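February 2022
By Halldóra Oddsson

Progress report to the Godard fund: shop-floor chores, second period

The work in this period covered one chore, the sorting of small electrical parts into open storage bins. It is the least glamorous item on the list agreed with the fund, and it was chosen because the parts store at Fornolcombe spends more staff time on it than on anything else we looked at. Returned parts come back mixed. Someone has to separate them by type before they can be shelved, and at present that is done by hand at the end of a shift.

The two-arm bench was ready at the start of the period. Layout was kept plain: a flat mat marked off in squares with blue tape, so that part positions can be written down and set up again by a different operator, and blue plastic bins with a low front lip. The lip matters more than we expected. A gripper coming in from the side can clear it at a shallow angle, whereas the deeper bins used in the first period forced a vertical approach and blocked the view of the parts.
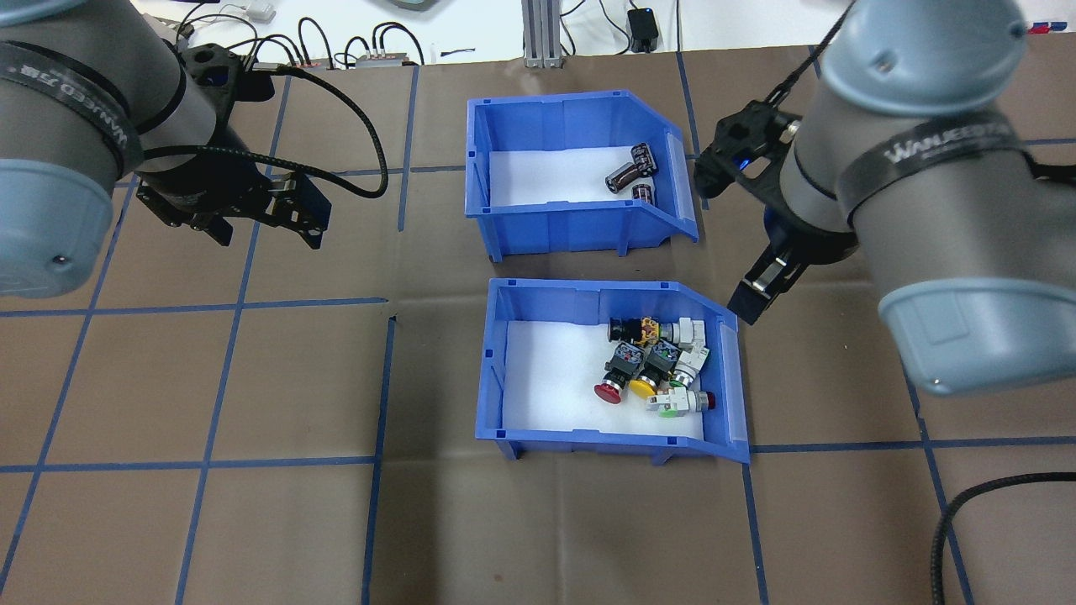 We completed 300 trials with capacitors and push-button switches. A trial counted as a success if the part was picked up once, released inside the correct bin, and not dropped or dragged over the lip. By that measure 189 trials succeeded. The result is well short of what Fornolcombe would need before leaving the machine unattended, and we do not propose an unattended run during this grant.

The failures are uneven. Capacitors have a simple shape but roll when touched off center, and the smaller ones roll farther. Switches do not roll, but they catch on each other. When several are piled together, the contact block of one tends to hook under the body of the next, and the gripper lifts two. The mushroom-head emergency stops are the worst case. The wide cap invites a grasp that then slips as soon as the weight of the housing swings down. Grasping by the housing works better, provided the housing can be reached.

The control software from Tymoshchuk was updated once, to allow a second attempt after a missed grasp. Second attempts are excluded from the figure given above. They will be reported separately when there are enough of them to be useful.

On the household side, the Grotska work package (clearing a table, loading a drying rack) has not started. It depends on the same grasping routines, and there is little point in moving to wet dishes while dry switches are still being dropped.

Spending is within budget. The one unplanned item was replacement finger pads, at 650 dollars.

Planned for March:
- 4 new part types, chosen by the store
- trials with fuller bins
- a timed comparison with hand sorting, same parts, same starting layout
- a decision on whether Grotska begins this year or is deferred

The trial log and the grasp failure notes can be sent on request.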